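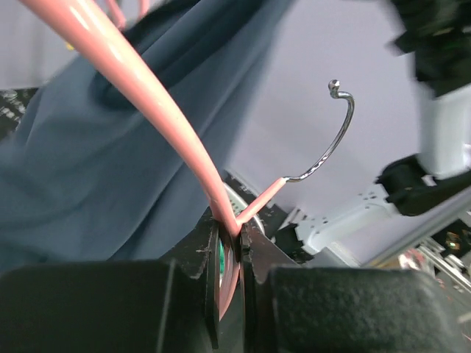
**Drorside Robotics Group, Garment Handling Team**

September 1, 2020

1/ We've been testing where a gripper should take hold of a clothes hanger. This is the Kestier grasp: fingers on the coated part, right by the neck, with the metal hook left free.

2/ The method picks the grasp point from the wrist view alone. No markers on the hanger, no model of the cloth.

3/ We ran 92 trials at the Donenden bench. The neck grasp failed in 13 of them. Most of those were fabric folds read as part of the arm.

4/ Colour helps less than we'd hoped. Training on grey images cost us 2 more failures over the same set.
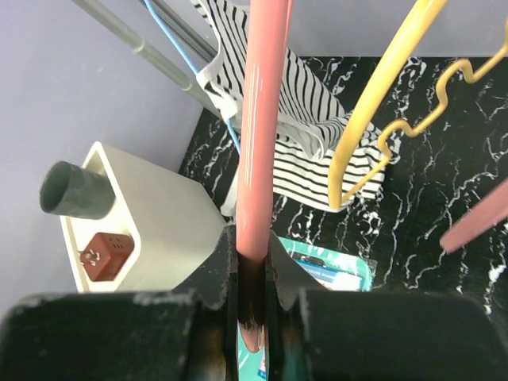 *Wrist view, pink rod in the grip. Striped cloth and yellow hangers behind.*

5/ Clutter is the harder problem. Kuster, our older planner, needed 20 views to settle on a grasp with other hangers close by. We're still working on that number.

6/ Write-up to follow once the June runs are re-scored.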